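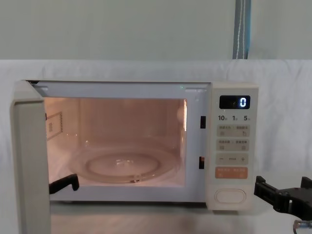
Cleaning inside the door matters more to us than the wattage, Poirier wrote in reply to the September draft, and this report is ordered accordingly.

Work completed. The countertop microwave at the Wostatberg kitchen was inspected with the door open. The glass turntable can be lifted out for washing. The display reads 0 at idle and the cavity lamp is lit with the door open. Of the 200 wipe-down cycles planned, 82 are logged.

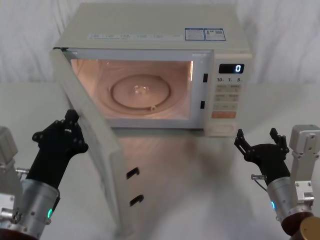
The two latch hooks on the door and their slots in the front are on the weekly checklist. Crumbs in the slots are removed with a dry brush. No spray is used there.

Outstanding. The Clirulura label set for the button panel is on order. Spending stands within the approved line. The remaining cycles run through the next period.

Comments (2)

Pisari: Does the checklist cover the roller ring under the plate? Ours collects grease.

Wostatberg kitchen: Yes, item 2. Plate out first, then the ring.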